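The usual advice on collecting examples is to get more of them. I disagree, at least for small fittings. At Farkthorpe we had 3,000 recorded grasps on blocks and cups before anyone tried a latch, and the model trained on them was no help when we did.

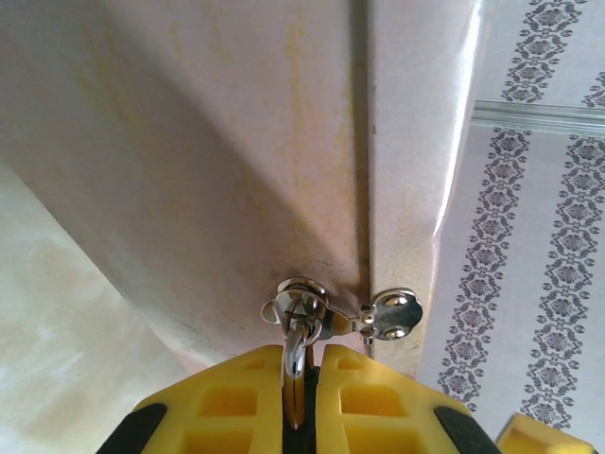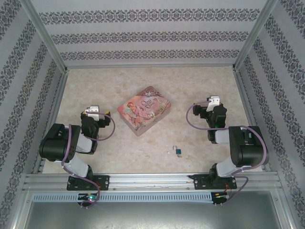
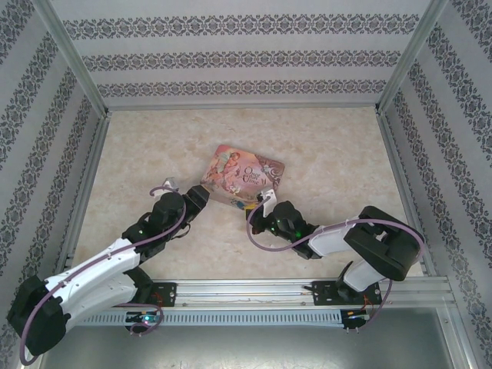 Santeri Koivisto, who runs collection at Molano, would keep every take, clumsy ones included. I would keep the clumsy ones and drop the copies. Last November we cut a set of 1,325 takes down to 806 — mostly near repeats — and the smaller set trained a better policy. What I want now is time to change the object, its angle and the operator between takes. That makes for slow days and a low count on the Wednesday report. I think the report should change.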